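I've been writing the house rules for our hand-held gripper work, and they came out shorter than I expected. We had 43 lines in the old version. The new one has 11.

Most of what went was repetition. What stayed is mainly about the table and the cables. Drinks get a line of their own, after a long argument with Tamara Marchuk. She wanted them banned. I wanted the tasks to look like a real kitchen or desk, and real desks have cups on them. We settled on this: a drink may be on the table if it is part of the task, and it stays well away from anything with a plug.
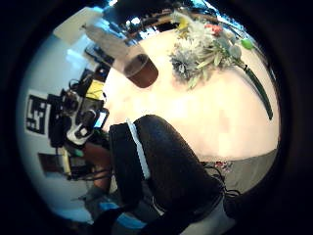 Flowers and a clear plastic cup on the table, black glove in front.

Cables were easier. They run back along the arm, never across the table top, and whoever is wearing the glove checks them before each take - not after. Markers on the wall are not to be moved once a session has started. If one gets knocked, stop and start the session again.

The floor gets swept at 19 takes. Natalina Russo picked that number and I haven't found a reason to change it.

I still need to write the line on sleeves.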